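Arm build, part 5: wrist camera and the simulator

The arm is back on the bench after most of September in bits. I have been putting it together in the shared workshop at Pendton, where I rent half a bench and a locker, and the last month went on the wrist. The old bracket flexed whenever the elbow stopped quickly, so the camera never pointed quite where the software thought it did.

The new bracket is 5 mm aluminium, cut from an offcut I got at the Grasley scrap sale. I drilled it twice. The first set of holes was 2 mm out and I only noticed with the screws in. The wiring now runs down the inside of the forearm, with a loop of slack at the elbow and a cable tie either side of it. The tie nearest the motor rubs a bit at full bend and I will move it.

The motor driver is still the Marras board. It gets warm when the arm holds a load at full stretch, so I have stuck a heatsink on it and turned the current down. Shoulder speed is at 50 per cent for now. That is slow, but the bench is shared and there is usually somebody's work within reach of it.

The control software is a different matter. I don't want to test new moves on real gears, as a replacement set has to come from Cenville and takes weeks. So the moves get run in a simulator on my old desktop first, in the evenings. 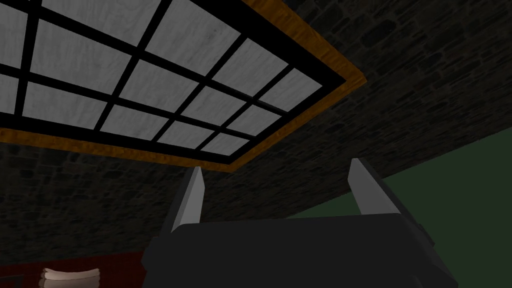 The simulator wrist has the same range limits as the real one, and most of my time on Thursday went on checking them. I set random targets and let it run 3,000 moves overnight, logging any that went past a limit. Some of the poses are no use for picking anything up. With the fingers open and pointing at the ceiling, the camera gets a big skylight with an orange surround and a lot of dark stone, and only a bit of the folded cloth stack down in the corner. I have added a check on wrist pitch so the planner throws those targets out before it tries them.

Next job is the finger pads. I have some rubber sheet to try, and I need to find out which glue will hold it. I also still have to label the connectors, which I said I would do in part 2.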